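How to Mark Out and Keep Up a Work Area on a Shared Wooden Table
By Naa Akpalu
Updated October 2026

Shared tables fill up from the edges. A laptop goes down at one end, then a charger, then a notebook and a cup, and by the afternoon the only open spot is the size of a dinner plate. One fix that holds up well in a busy room is a rectangle of clear tape in the middle of the table, with a short rule about what can be inside it. This page covers laying the tape, choosing what lives inside, handling the pump bottle, and clearing the far end and the whiteboard so the mess doesn't creep back.

I first did this on the long table at Grondcombe, in the room we call Cordeiro, and later on the two smaller tables upstairs. The steps are the same for any wooden top with a sealed finish. On bare or waxed wood, test the tape first (see Step 3).

What you need

A roll of clear tape, 2 inches wide or narrower
A small roll of blue tape for marks
A tape measure or a long ruler
Two soft cloths, one for damp wiping and one for drying
Dish soap and a bowl of warm water
A plastic card for pressing down edges
A pump bottle, clear if you can get one
Something flat to set in the middle, such as a trivet or a metal disc
A box for strays

Allow 20 minutes for the tape once the table is bare. Clearing the table takes as long as it takes.

Step 1. Clear the whole top

Take everything off, including the things that belong there. Unplug chargers before you lift the laptops, and lay the cables on a chair with their own machines so they go back together.

Put anything without an obvious owner in the stray box. Write the date on the box. We keep ours until the end of the following month and then offer the contents around. The August box had four pens, a calculator and one glove in it.

Old tape comes up now too. Pull it back low and slow, almost flat against the wood, and go with the grain. If it tears, warm the remainder with a hair dryer on low for a few seconds and try again from the other end. Leftover gum usually rolls off under a thumb. For the stubborn bits, use a cloth with warm soapy water and leave it lying on the spot for a minute before rubbing.

Step 2. Wash and dry

Wring the cloth out until it no longer drips. Wipe with the grain, rinse the cloth, and wipe again with plain water. Dry the top straight away with the second cloth.

Then wait. Tape laid on a damp table will lift at the corners by the next morning. I leave ours over lunch.

Avoid furniture polish in the area where the tape will go. Soledad Haverford, who looks after the rooms with me, polished the small tables before a visit last year and we couldn't get anything to stick to them for weeks.

Step 3. Test the tape

Stick a short piece near the back edge, somewhere that doesn't show. Leave it overnight and pull it up. If the finish looks dull underneath, or if fibers come away with the tape, don't use tape on this table. A placemat or a sheet of thin cork will mark out the area just as well.

We use Plolon clear tape because the supply closet has it. Ordinary packing tape works, though it tends to be harder to get up again after a few months. Masking tape is easy to remove but gets grubby along the edges.

Step 4. Mark the front edge

Decide how wide the area needs to be. Stand or sit where you would normally work and reach out with both arms, elbows a little bent. The far side of the rectangle should be somewhere you can touch without leaning.

Put short pieces of blue tape along the front edge of the table to show where the sides of the rectangle will start and where the middle is. Keep them small. They are useful later when the clear tape needs replacing, so you can leave them on permanently.

Measure from the blue marks straight back and make a light dot with a soft pencil for each far corner. Measure both diagonals. If they match, the corners are square. If they don't, shift the far dots sideways until they do.

Step 5. Lay the rectangle

Start with the side nearest you.

Pull off a length slightly longer than the side. Hold it tight between both hands, line it up above the dots, and lower it in one go. Press from the middle outward with the edge of the plastic card.

Do the two short sides next and the far side last. Let each strip overlap the one before it at the corner, then trim the ends with scissors before pressing them flat. Don't cut tape on the table with a knife – even a light pass will score the finish.

Clear tape is hard to see from straight above. It shows up when the light hits it from the side, and that is enough for most people once they know it's there. If your room has flat overhead light and people keep missing the line, use a colored tape instead.

Step 6. Decide what goes inside

Keep it to a couple of things. Ours are a pump bottle and a flat round piece to set things on.

The flat piece gives small items somewhere to go during a job. A metal disc wipes clean and is heavy enough to stay where you put it. Check the underside for burrs before it goes on the wood. If it feels rough at all, add felt pads.

The pump bottle holds whatever the table is used for: hand soap if there is a sink nearby, sanitizer if there isn't, or a mild surface cleaner. Label it if more than one kind is in use in the building. Upstairs we have both, and both are colorless.

Everything else stays outside the line. Laptops, keyboards and mice go at the far end. Drinks go on the side shelf.

Step 7. Refill the pump bottle

A clear bottle is worth having for the simple reason that you can see when it's low. Refill it when the liquid drops to the bottom of the dip tube, or a bit before.

Carry the bottle to the sink to refill it. Unscrew the pump and stand it in a cup so it doesn't drip on the counter. If there is old product left, either use the same product again or empty the bottle and rinse it. Mixing two kinds can leave you with something cloudy that clogs the pump.

Our bottles hold 400 ml. We fill to the shoulder and no higher, as the tube and pump body push the level up when they go back in. Wipe the outside before you bring the bottle back, and check the base for drips. Soap rings under a bottle are the most common mark we get on the wood.

If the pump sticks, take it off and run it in warm water, pressing until it moves freely.

Step 8. Sort the far end

The far end is where the computers live, and it needs a little order of its own or it will slide forward into the taped area.

Push laptops back so that their front edges sit in a line. Put keyboards in front of the person who uses them, with the mouse beside. Close any laptop that isn't in use. Run the chargers off the back of the table.

Leave enough room for someone to sit at that end with a machine open. People will sit there whatever you decide.

Step 9. Check the table and the board

Sit down at the front and look over the work area from the working side. The bottle and the disc should both be within the tape, and the line should be unbroken all the way around. Then look up at the whiteboard and at whatever has collected near it.
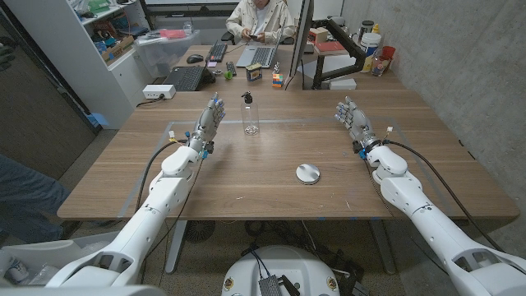
Clear tape on a light wooden table, with the pump bottle and the metal disc inside the rectangle.
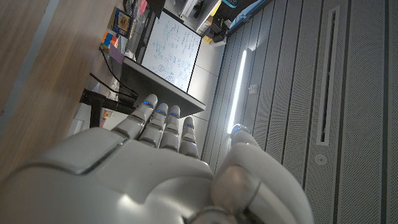

Step 10. Clear around the whiteboard

Ask before you erase. A board full of small blue writing may be a month of somebody's work, and a phone photo takes a second. We write SAVE and initials in the corner of anything that should stay.

Once you have the go-ahead, wipe with a dry cloth first. For ink that has been up a long time, go over it with a fresh dry-erase marker and wipe both off together.

Small things end up near the board: blocks, boxes, sticky notes, markers without caps. Put blocks and other loose parts in one lidded container. Stick any note worth keeping onto the board itself and recycle the rest. Boxes go back to the closet (ours is room 191, left-hand shelves).

Look down at the floor before you finish. Cables that cross a walkway should be run along the wall or covered.

Keeping it up

At the end of each day, whoever leaves last moves anything foreign out of the rectangle and wipes inside it with a damp cloth. Wipe along the tape, in the direction each strip runs, so the edges don't roll.

Replace a strip when it turns gray or a corner lifts. You can do one side at a time using the blue marks.

If the line keeps getting ignored, the area is probably too big. We took a hand's width off each side of the one in the Tamasine room and had much less trouble with it afterward.

Common problems

Bubbles under the tape: press toward the nearest edge with the card. Small ones can be left alone.

Corners lifting: cut the loose bit off at an angle, dry the spot and add a short patch on top.

White ring under the bottle: dry the area, leave it uncovered for a day and see whether it fades. If it's still there, ask whoever finished the table before you put anything on it.

Pale rectangle when the tape comes off: the wood around it has darkened in the light. It evens out slowly. To avoid it, keep the table out of direct sun or pull the blinds on bright afternoons.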